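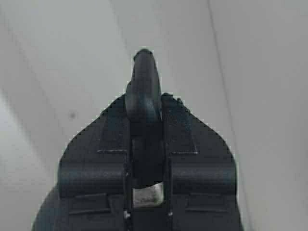 Nyberg Household Receipts: Data Card

Version 2, released 6th December. Maintained by Kerstin Bakke and Loan Lã.

Summary

The dataset holds transcribed grocery and hardware receipts from stores in the towns of Wavberg and Rarnarau. There are 1,931 receipts, each stored as a plain text transcription with a matching table of line items. Scans are not part of the release. It was built to test programs that read prices, quantities and discounts out of messy text.

What is in the download

receipts/ - one text file per receipt, UTF-8, line breaks kept as printed
items.csv - one row per line item, keyed by receipt number
stores.csv - store code, town, type of store
splits/ - lists of receipt numbers for training and testing
CHANGES.txt

The test split has 1,000 receipts. This is larger than the training split on purpose: most people who asked for the data wanted to score an existing parser and had no plans to train one.

Fields in items.csv

receipt_id: string, matches the file name without its extension
line_no: integer, starts at 1
text: the item name exactly as printed, including cut-off words
qty: decimal; weighed goods are in kilograms
unit_price: decimal, blank if the receipt does not print it
line_total: decimal, negative for returns and bottle deposits paid back
discount_ref: line_no of the item that a discount applies to, otherwise blank

Do not compute unit_price from line_total. Several stores round after applying the discount, and the result will be off by one in the last place.

Collection

Households saved their paper receipts and mailed them in monthly batches. Collection started in August and ran for 12 months. Card digits, loyalty numbers and cashier names were replaced with X characters of the same length before transcription. Pharmacy receipts were returned to the sender and never typed in.

Transcription

Each receipt was typed by two people working separately. Märta Boström settled the differences against the paper. Faded characters that could not be read are marked with a question mark, one per character. If a whole line was lost, the file has the token [LOST] on that line and items.csv has no row for it.

Known problems

Store code J4 (Jodia hardware) changed its receipt layout partway through. Both layouts are present under the same code.

Multi-buy discounts that cover more than one item point only to the first item. Birger Viklund has a patch that adds a list field, but it has not been checked against the test split.

Some totals do not match the sum of the lines. Where the paper itself was wrong, the printed total was kept.

Tax lines are left out of items.csv. They are still in the text files.

Loading

Read every column as text first, then convert. Item names such as 007 or 1E2 will be damaged by spreadsheet software.

Changes from version 1

Duplicate receipts removed. Decimal commas changed to points in items.csv only - the text files still use commas. The store_name column moved to stores.csv. Maksym Stelmakh reported the missing deposit lines, now restored.

Corrections

Send the receipt number, the line number and the proposed text to the maintainers. Fixes are collected and go out with the next version.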